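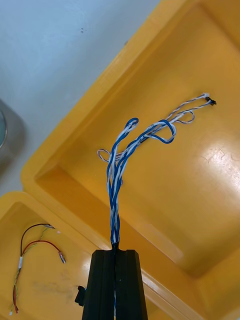 指を替えた最初の晩のことを、私はまだ細かいところまで覚えている。二月で、実験室の暖房は弱くて、それでも私は上着を脱いでいた。Toritzの指は平たくて黒くて、見た目には何の愛想もない。なのに二本の間の細い溝が、青と白の撚り線をきゅっと挟んでいる! 黄色いトレイの上で、先の方は青い輪になって好き勝手に広がり、細い白と茶の線の端には小さな黒いコネクタまでぶら下げているのに、根元はちゃんと指の間にいるのだ。

「Eveterは」と、背後でソゥラリンが言った。ソゥラリン・モーゲンセン、Þórarinnと書く。私はこの最初の一文字を打つのに毎回手間取る。「Eveterのほうは、どうだった」

「24回で落とした」

「24回目に?」

「24回、落としたの」

彼は笑わずに椅子を引き寄せ、手首カメラの映像をのぞきこんだ。Eveterは柔らかい指で、卵でも電球でも惚れ惚れするくらい優しく持つ。私は本当に好きだった(今でも好きだ)。ただ、撚り線は優しくされるとくるりと回って逃げる。

「力は」

「3ニュートン。Vendettiのコントローラだと、そこから下がもう震えない。見てて、見ててよ」

私はつまみを少しだけ戻した。青い輪の先がかすかに揺れて、止まった。前のコントローラなら、ここで指が細かく歯ぎしりを始めるところだ。止まった、というだけのことがうれしくて、私は机の脚を蹴ってしまい、輪がまた揺れた。

「左の小さいトレイのは?」と彼が言った。赤と黒と黄緑の線が、白い帯でひとつに束ねてある。

「次。あれは端子が付いてるから、向きも見なきゃいけない」

「Bjarnasonの仕様書だと、2,000回だ」

「知ってる」

「今、何回」

「26」

ソゥラリンは長いこと黙っていた。それから立ち上がって、廊下の自動販売機まで行き、コーヒーを二本持って戻ってきた。一本を私の前に置き、もう一本を自分で開けながら、画面から目を離さない。

「カメラ、もう少し寝かせたらどうだ。溝の奥が見える」

「そしたら指の先が切れない?」

「やってみないとわからん」

私はもう六角レンチを探していた。引き出しの二段目、結束バンドの下。腕を待機姿勢に戻し、ねじを半回転ゆるめ、彼が指で角度を押さえているあいだに締め直す。新しい映像が出ると、私たちは同時に身を乗り出して、額をぶつけた。

「もう一回」と私が言い、ソゥラリンが27と書いた。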